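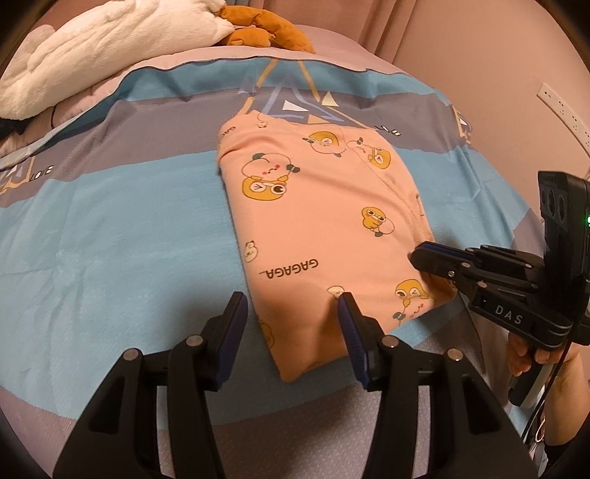 Folded and ready on the bed.

Looking after your records (and the thing that plays them)
Posted 10/7/21

Print this page | E-mail to a friend

I came back to vinyl after a long break, and the first thing I did was ruin a perfectly good copy of an Arko album by wiping it with a damp tea towel. Tea towels shed. I was picking lint off the needle for the whole of side two. So these are the habits I've settled into since, none of them dear.

Brush before every play. A carbon fibre brush is the one to get. Let the record spin, rest the bristles lightly across the grooves for 3 turns or so, then sweep off toward the edge. Don't press – you'll only push the dust further in.

For a proper wash I use distilled water with a tiny drop of plain dish soap, and a microfibre cloth I keep for nothing else. Go round with the grooves, never across them, and keep the label dry. Rinse with more distilled water and stand the record in a clean dish rack. I learned that one the hard way with my Hastitz live double, which went back in its sleeve too soon and came out crackling like bacon.

Paper inner sleeves are my pet hate! They scratch and they leave bits behind. I swapped mine for the plastic-lined sort, in packs of 14 from the music shop in Brusside, and kept the old ones tucked in the jackets if they had lyrics on them.

Store everything upright, snug but still easy to flick through, and well away from the heater. My favourite Oh single spent a summer on a sunny windowsill and is now more of a bowl. If you must stack a few while you're sorting, I'd stop at 5.

The needle wants a clean too. A soft stylus brush, back to front only, in the direction the record travels. I do mine every 6 albums, more often if the cat's been sleeping on the lid.

And check the turntable is level. A little spirit level from the shed will do, and a bit of folded cardboard under one foot fixed mine. I keep meaning to find something nicer looking, maybe by September.

Related tips
Getting old price stickers off album covers
Quieting a humming amplifier
Dusting speaker grilles
Storing cassettes in a damp house

Contact | Copyright 2021 | Back to top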